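About Kandville Racquets Club

Kandville Racquets Club runs squash and badminton on a single site off Moschos Road.
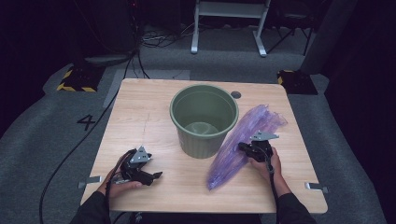
The club has five squash courts and seven badminton courts, all bookable in slots of 60 minutes. Members play in the Gerkari League from September, with 11 teams entered across both sports. Racket stringing is handled on site by Jiletti Sports. Junior coaching follows the school terms. Non-marking shoes are required on every court.

Page last revised 09/06/2023.

Comments

squashed_again: Are the league fixtures posted here or only at reception?

BackhandBev: Reception first, then here a day or so later.

m_court3: Booking page still shows the old guest fee.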